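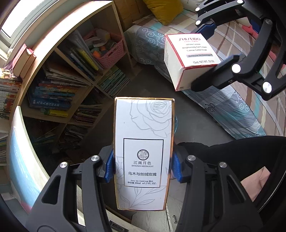
A boxed eau de parfum in the blue pads of a hand-held gripper, with a second gripper holding a Shiseido box behind it.

Skonico has told users of its hand-held grippers to stop and check their finger joints, after a pivot screw worked its way out at the company's Hutgate site and 29 boxes of cosmetics learned about gravity.

The fault showed up on a Saturday in September, when one finger on a gripper went slack halfway through a lift. The operator, sensibly, picked up another gripper and carried on. That one went slack before lunch.

A check of the 114 units at Hutgate found loose screws on more than a few of them, according to Raimo Kallio, who runs maintenance there. He blames a batch supplied without thread lock. "The pads were perfect," Kallio said. "Very good grip. They just weren't attached to much."

Nobody was hurt, unless you count a pinched thumb, which its owner does. The company's incident form has no box for thumbs, so it was logged under "packaging."

Sleiman, the firm that supplies the joints, said it was looking into the matter and pointed out that its manual recommends tightening the screws every 200 hours. The advice is in an appendix.

Replacement screws are due from Junari next week. Until then, Hutgate staff have been issued a screwdriver and asked to use it at the start of each shift – and to put it back afterward.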